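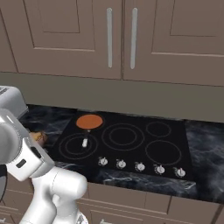

Upper doors, shaker style in taupe, long bar handles

Ticket 587
Product: Tellari kitchen planner, desktop version
Area: Cut list / export
Status: Solved
Priority: Normal

Original message

Hi all! First off, I love this program. I've been planning our kitchen in it since November and have learned more about cabinets than I ever expected to. I'm building the boxes myself in the garage and ordering the doors, so the cut list is the part I depend on most.

My problem is that the cut list is wrong after I export it. In the planner, the parts table shows 61 parts. When I export to a spreadsheet and open it, I get 71 rows. The extra ones are all shelves and back panels, and they have the same sizes as parts already in the list. If I'd taken that file to the lumber yard I would have paid for an awful lot of extra plywood!

What I've tried so far:
Closed and reopened the project. Same result.
Exported to PDF instead. The PDF is correct, 61 parts.
Exported with "group identical parts" turned on. Fewer rows, but the quantities still add up to 71.
Made a brand new project with one base cabinet. Exports perfectly.

So something in my big project is upsetting it. I started that project from the Gandilano template and swapped nearly everything out, if that matters. Happy to send the file.

Reply from Poseo support

Thanks for the careful write-up, and for testing the small project. That helps a lot. Could you send the project file, and check two things for us?

1. Open Project > Layers and tell us whether any layer is listed as hidden.
2. In the export window, look at the box marked "Include alternates" and tell us if it is checked.

Please don't delete anything yet.

Customer reply

File attached. There is a hidden layer! It's called "Option B" and I had completely forgotten it. Early on I was trying out a 900 mm pantry unit next to the fridge and decided against it. "Include alternates" is not checked, and it wasn't checked when I made any of the bad exports.

I turned the layer on for a second and there's my old pantry, shelves and all. I've hidden it again and left it alone like you said.

Reply from Poseo support

Found it. Your file gives us the same 71 rows here.

The pantry on the hidden layer is what adds the extra parts. With "Include alternates" off, the spreadsheet export should skip hidden layers, and the PDF export does. The spreadsheet export skips the cabinet itself but still picks up its loose parts, meaning shelves and backs. That is a bug on our side and we have passed it to the developers.

To get a correct list today:

1. Save a copy of the project under a new name.
2. In the copy, show "Option B", select everything on it and delete.
3. Go to Project > Layers and remove the empty layer.
4. Choose Parts > Rebuild list, and wait for the progress bar to finish.
5. Export to spreadsheet.

Keep the original if you think you might come back to the pantry. Step 4 matters, as the old list stays in memory until it is rebuilt.

Customer reply

It works! 61 rows, and I checked the shelf sizes line by line against the PDF – all good. I skipped step 4 the first time (sorry, too eager) and got the wrong list again, so anyone else reading this should really do the rebuild.

One more question while I'm here. Edge banding on my shelves is set to the front edge only, but the spreadsheet has a column for all four edges and three of them are blank. Does blank mean none?

Reply from Poseo support

Yes, blank means no banding on that edge. If you'd like the word "none" written in, go to Export > Columns and turn on "Fill empty cells". The same setting works for drilling and grain direction.

Customer reply

Perfect, turned it on and it reads so much better. Grain direction was the other one I kept squinting at. I've also saved the column setup as a preset called Lund, so the island and the laundry room will come out in the same order. Please go ahead and close this, and thank you for the quick help – I'm off to cut some shelves!

Internal note

Spreadsheet export, hidden layers, loose parts included with alternates off. Reproduced with customer file. Not reproduced in a new project until a hidden layer with at least one shelf is added. Workaround confirmed by customer. Add to known issues page and mention the rebuild step. Ticket closed, bug stays open.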